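Chapter 6
Wedges, Points and Slopes 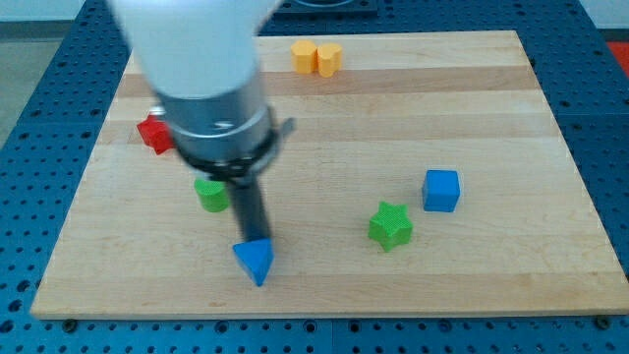 Figure 6.1 A blue triangular prism held with one corner pointing down over a wooden board.

6.1 Why shape matters when things touch

Press the palm of your hand against a table as hard as you can. The table is not marked and your hand is not hurt. Press a thumbtack against the same table with much less effort and the point goes in. The push from your arm is a force, and in the second case it was the smaller one. What changed was the area over which the force was spread.

Force divided by area is called pressure. If a force of 400 newtons rests on one square meter, the pressure is 400 newtons per square meter, or 400 pascals. Put the same force on a tenth of that area and the pressure is ten times as great. Knives, chisels, needles and ice skates all depend on this. Snowshoes and wide tractor tires use it the other way around, spreading a load so that soft ground can carry it.

A triangular prism is a useful solid for thinking about pressure, because it can meet a surface in three ways. It can lie on a flat side, rest on a long edge, or touch at a corner. Its weight is the same each time. The contact area is largest for the flat side and smallest for the corner.

6.2 The wedge

A wedge is a solid that is thick at one end and thin at the other. When it is driven into a material, it turns a push along its length into two pushes to the sides. A log splitter works this way. So does the wooden doorstop, which is pushed under a door and stays there by friction.

A long, thin wedge needs less force to drive than a short, fat one, but it must travel farther to open the same gap. You met this trade in Chapter 5, with levers. It will come up again in Section 6.4, where we wrap a slope around a cylinder and get a screw.

The stone quarry at Irnbridge kept good records of its work with wedges. Workers drilled a line of holes along the block, set an iron wedge in each, and struck them in turn with a hammer. One ledger page lists 1,893 wedges sent to the smith for sharpening in a single April. A blunt wedge has a broader edge, so each blow produces less pressure at the rock and more blows are needed.

Key terms in this chapter
pressure, pascal, contact area, wedge, inclined plane, pitch, friction

Before you read on
Find a block of cheese and a butter knife. Cut one slice with the edge of the knife, then try to cut another with the flat of the blade. Write down what you felt in each case and keep your notes. You will need them for Problem 4 at the end of Section 6.3.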